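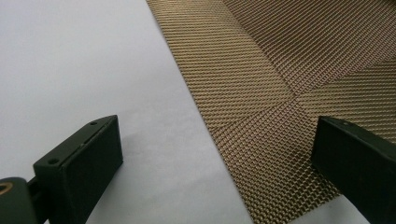 Gollwood Water Users Association
Minutes of the regular meeting, Nov 30, 2024

Call to order at the pump house office. Quorum present. Minutes of the previous meeting approved with one correction: the valve listed under Pledden Lane is on the east branch.

1. Well levels
Static level in Well 2 stands 18 feet below the May reading. Well 1 is unchanged. The operator will log both wells weekly through the winter and report any further drop in writing.

2. Main replacement, Pledden Lane
Jistness has submitted a revised quote for the 12-inch section between the tank and the lower hydrant. Traffic control is now included — pavement repair is not. Motion to accept, subject to a separate price for paving. Seconded and carried.

3. Service shutoffs
Written notice will go out 50 hours before any planned shutoff. Door tags remain in use for emergency work only.

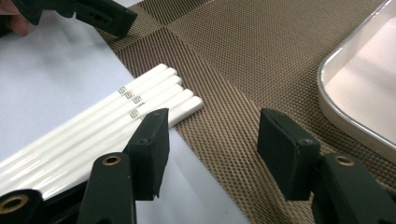
Hidayat asked whether the notice period would also cover flushing, as the last round left sediment in several household filters on the upper loop. The operator replied that flushing is not a shutoff under the current rules. Agreed to add flushing dates to the same notice. Wording to be brought to the next meeting.

4. Backflow testing
Test reports are outstanding for the two irrigation connections below the tank. Second letters to be sent. Connections without a report on file will be closed before the spring start-up.

5. Rates
No change to the base rate. Discussion of the upper usage tier was tabled until the paving price is in.

Adjourned.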